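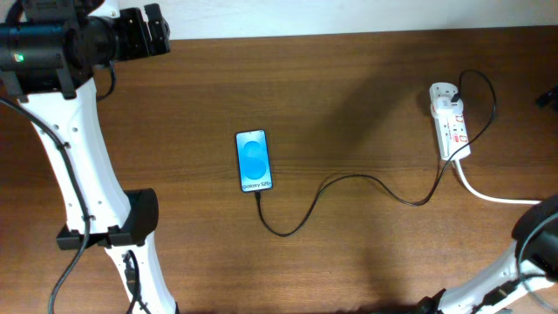 Can a machine do it yet? Plugging in, coiling up and clearing away

Filed under: Workbench and Desk Tips

Readers keep asking which small chores can be handed over to a machine and which ones still need a person. We keep a running list, and this month we added cords and chargers. The short answer is that a robot arm can do some of it on a good day, if you set the table up for it. You will still be quicker.

Picking up a phone
Mostly yes. A phone is flat, stiff and stays the same shape, so an arm with a two-finger gripper can manage it. The hard part is getting a finger under the edge. Slide the phone so one side hangs a half inch over the table, or lay it on a folded dish towel. The same trick helps anyone with sore hands.

Plugging in a charging cable
Sometimes. The plug has to go in straight, and the phone wants to slide away when it is pushed. A rubber jar opener under the phone stops the sliding. If the plug meets any resistance, back it out and look in the port for lint. A wooden toothpick gets it out. Do not use a pin.

Plugging an adapter into a power strip
Better than we expected, as long as the strip cannot move. Fasten it down with two strips of hook-and-loop tape. Put blocky adapters at the end of the strip so they do not cover the next socket.

Coiling a cable
Not yet. A loose cable takes a different shape every time you set it down, and arms lose track of where the end is. By hand, make loops as wide as your palm, give the cable a half twist on every turn, and close it with a twist tie. Don't wrap it tightly around the adapter. That is what breaks the wire near the plug.

Sorting a drawer of cords
No. Do it yourself, once a year. Test each cord, throw the dead ones in the electronics recycling box, and label the rest with masking tape.

Setting up a table for a machine
These come from the bench notes at the Flernbridge workshop, which logged 488 tries at cord jobs.
Use a plain tabletop. Patterned cloths cause missed grabs.
Keep the thick power cord of the strip to one side, out of the way of the moving parts.
Leave slack in the thin cable. A short one pulls the phone along with it.
Light from two sides if you can. Shadows make a dark cable harder to find.
Stay out of reach while anything is moving, and switch it off before you move the phone.

What it costs
The Stasiv tabletop arm we priced for the list was $2,169, before the gripper. A pack of 6 cable clips will tidy most desks this afternoon.

Safety, with or without a machine
Never run one power strip into another. Keep drinks off the table. If an adapter is too hot to hold, unplug it at the wall and replace it. Unplug by the plug and leave the cord alone.

Next on the list: folding dish towels and emptying the dryer.

Related tips: Getting wax off a tabletop | Storing extension cords in the garage | Removing lint from small ports

Comments (6)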